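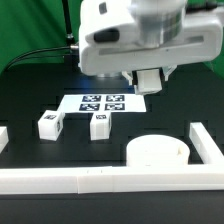
3.2 Cubes, Marker Sheet and Tabletop

The table used in all of the Killau trials is shown in Figure 3. The tabletop is matte and dark, with a faint grid across it, and the area behind it is closed off with a green backdrop. We chose a dark top after a first round on a pale one, where the edges of the cubes were hard to find in the images and had to be corrected by hand.

A white sheet of paper printed with four black-and-white fiducial markers lies in the middle of the table. The markers are set two by two, and the rest of the paper to their right is blank. All positions given in this paper are measured from the center of the lower left marker. The sheet was printed at full size on an office printer and the marker edges were checked with a ruler before use. Sheets that had curled or picked up a crease were thrown out - a raised corner shifts the whole coordinate frame, and the error is easy to miss.

The cubes are white and were taken from a set of 11 made for the earlier Nakilard study. They carry small black markers on their faces, and two of these can be seen on the left cube in Figure 3, on the top and on the right side. Each marker in the set has its own code, so a cube can be identified from any marked face that is in view. We did not give the cubes colors or letters. In the earlier study people tended to group the cubes by color even when the task gave them no reason to, and we wanted the arrangement to depend on position alone.

Glare was the main problem with the cubes. A white face turned toward the lamp can wash out the thin border of its marker, and the code is then lost even though the marker is plain to the eye. We lowered the lamp level until every marker could be read with the cube at any angle on the table. The cubes were wiped with a dry cloth between sessions.

Layouts were drawn up in advance by Kagiso Shezi using the Danzer layout tool. There were 59 of them. A layout gives the position and rotation of each cube, and some have a cube raised off the table. We kept all starting positions in front of the sheet or to the side of it, so that no marker on the paper was covered at the start of a trial. Cubes were allowed to sit slightly rotated, as the left one does in Figure 3, and no attempt was made to line them up with the grid on the tabletop.

From the full set of recordings we drew 1,000 images for labeling. Of these, 200 were labeled a second time by a different person, with the first set of labels hidden. Disagreements were mostly about cubes standing close together, where the shadow of one fell on the near face of the next. These cases were kept and are reported separately in Section 4.1. Labels were stored in the Kavetti format, with one entry per cube and one for the sheet.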